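Home Shoes Apparel Watches & Gadgets Recovery Race Stuff Sale Basket (0)

Posted 8/2/18 by the shop blog

Lolo 4 Running Vest, 671 ml bottle included

OK so I've been wearing this thing since February and I've finally got enough miles in it to write it up properly for the shop. I know most of you come here for shoes, and I get that, I do too, but the question I get most over the counter this time of year is how to carry water without wanting to throw it in a hedge. So let's talk vests!

I was a handheld bottle person for years. Then I signed up for the Metusberg trail half, which has one water table in the whole first loop, and a handheld wasn't going to do it. I tried a waist belt for a couple of long runs and it bounced so badly I ended up carrying the belt in my hand, so I was right back where I started, only with a heavier handheld. The Lolo came in with our spring order and I took the first one out of the box before it even got a price tag (it's paid for, don't worry).

The basics. It's a slim vest with two front pockets for drinks, one zipped pocket on the left side that fits a phone, a stretchy pocket on the right for gels, and a bigger open pocket across the back. It weighs 398 g with everything empty, which looks like a lot written down next to the race vests, and I'll be straight with you, if you're counting every gram this isn't your vest. Most of that is the padding on the shoulders, and I'd take the padding. I did a three hour run in it in a sleeveless shirt and had no rubbing on my neck at all. I did get a small red patch under one arm but I'd put the thing on over a wrinkled shirt and I only have myself to blame for that.

The 4 in the name is just the version number. We still get asked if it means liters. It doesn't, and you won't get four liters of anything in there.

You get one soft bottle with it, 671 ml, and it goes in either front pocket. I run with it on the left and keep a rain jacket stuffed in the right one so I'm not lopsided. A second bottle is extra. When it's full it does slosh for the first mile or so, and the trick is to turn it upside down before you set off and suck the air out through the valve. Do that and it goes quiet. Also please wash it when you get home, even if you only had water in it, and leave it open to dry. I left mine zipped in the car over a long weekend with half an inch of orange drink in the bottom and I'm not going to describe what I found.

Sizing

This is where people go wrong, so have a read before you order. The sizes go by your chest, measured over the shirt you'd run in, and I'd go for the smaller one if you're between two. When you try it on at home, fill the bottle first! An empty vest feels fine on everybody. Put the water in, put your phone in, do the straps up and jog up and down the hall a few times. If the bottle is thumping you, tighten the side straps before you touch the chest straps. I had the chest ones so tight on my first run that I couldn't take a proper breath on the hills, and I spent a week thinking I was coming down with something.

The chest straps slide on a rail so you can move them up and down. Women in our Tuesday group have told me they like one strap high and one low, and that it sits much better than the old version did. The clips are small and a bit fiddly with cold hands. If you wear gloves all winter then try the Okonkwo vest instead, it's got chunky buckles you could do up in mittens. It only comes in one color and the back pocket is tiny, but the buckles are great.

How I've used it

Mostly Sunday long runs, two or three evening runs home from work, and the race. Running home from work is where it really won me over. I can get a T-shirt, my keys, wallet and a sandwich box in the back pocket (a flat one, not one of the big square ones) and it doesn't move. I wouldn't try a pair of shoes in there. I did try, and one of them came out on the bridge.

The Metusberg course has 970 feet of climbing, nearly all of it in the second half, and by then I'd drunk most of the bottle so the vest was nice and light. I'd gone off too fast, as usual, and walked a good bit of the last hill with a guy in a matching one. His was the gray and mine's the blue. He'd had his since last year's version and said the zips had held up, so that's one more opinion for you. I was hoping for a better time than I got but I finished with water left and nothing chafed, and I had a very large plate of fries after.
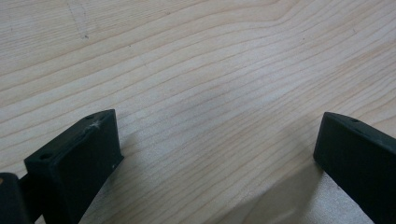 Washing it is easy enough. Cold water, a bit of sports wash, hang it up by the loop at the back. I've put mine through the machine a few times on a gentle cycle, in a mesh bag with the straps done up, and it's come out fine, though the label says hand wash only so you're on your own if you copy me. Don't put it in the dryer. The stretchy pocket will go baggy and then your gels end up all over the trail.

What I don't like

The whistle. It's clipped on the right strap and it's right at chin height for me, so it tapped away at me until I moved it. Takes two seconds to move, but I went two whole runs before I noticed you could.

The phone pocket is a squeeze for the bigger phones. If yours is in a thick case, bring it in and try it before you buy. Mine goes in but I can't get it out again while I'm moving, so I've got a lot of missed calls and hardly any photos from this summer.

And there's no proper place for poles. There are two elastic loops at the bottom of the back and the instructions say you can use them for poles, but I borrowed a set for a weekend in the hills and they swung about like a pair of knitting needles. If you're a poles person, look at the Dusex pack. It costs more and it's hotter on your back, but it was made for that kind of thing and I'd happily send you up a mountain in one.

What's in the box

One vest, one soft bottle, the whistle, and a little sheet of instructions in very small print. Spare bottles and spare straps are sold separately and we normally have both behind the counter.

Colors and stock

Blue, gray and a really bright orange. We've got all the sizes in blue and gray at the moment. The orange is down to smalls only, and I've asked for more but I haven't been given a date. If you want one put by, call or send us a message through the contact page with your size and I'll hold it until the weekend.

You can return it within the month if it doesn't fit, as long as you've only worn it around the house and the bottle is still sealed in its bag. I know I said to fill the bottle to test it, so use one of your own for that, or come in and use ours. We keep a full one by the mirror for trying vests on and you're welcome to take a vest for a jog around the parking lot. Saturday mornings are busy, so come in the afternoon if you want me to help with the straps.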